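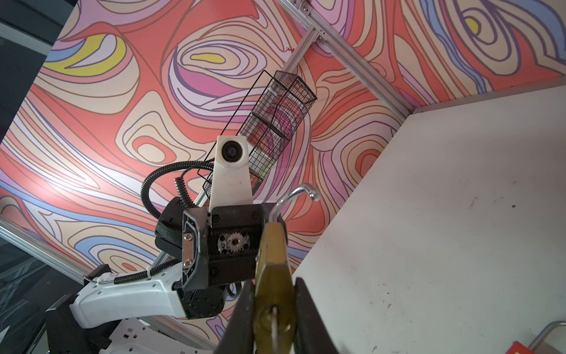
Figure 1. Padlock with white wire or string.

Home Advantage in Lower-League Football: Attendance and Late Goals
Course project report, group 9
Seon-mi Cho and Kuo-hua Lo

1. Question

Supporters often say that a full stadium helps the home team to score near the end of the match. We wanted to test this for a regional league. We chose the league where Rornitz and Tostadel play, as its match reports are complete and include the attendance.

2. Data

We collected 537 match reports. In some of them the minute of a goal was missing, or the match was stopped before the end, and we removed these. After this step 437 matches remained. For every match we wrote down the attendance, the final score and the minute of each goal. Kuo-hua Lo typed the first half of the table and Seon-mi Cho the second half, then we exchanged the halves and checked them. This work began in October and took longer than we had planned.

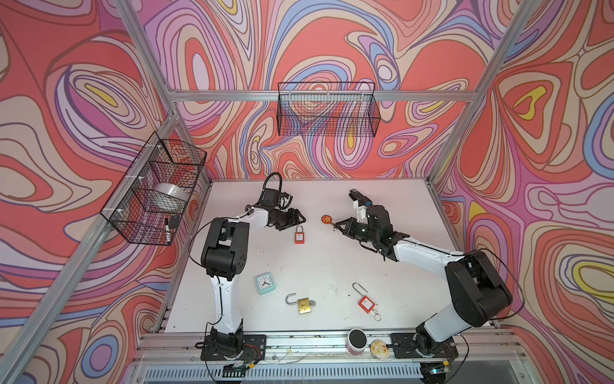
We divided the matches into two groups, with 2000 spectators as the border. A late goal means a goal after the 75th minute, with added time included. Matches on neutral ground were not used.

3. Results

In the group with bigger attendance, home teams scored late goals more often, but the difference was small. When we left out Stederer, the strongest home team in our table, most of the difference disappeared. Away teams showed no clear change between the groups.

4. Discussion

We cannot say that the spectators cause the late goals. Good teams attract more people, and good teams also score more – our method does not separate these two things. Red cards and substitutions were also not considered. For a next study we would compare each team only with itself, over several seasons.

The table was last corrected on 25th December.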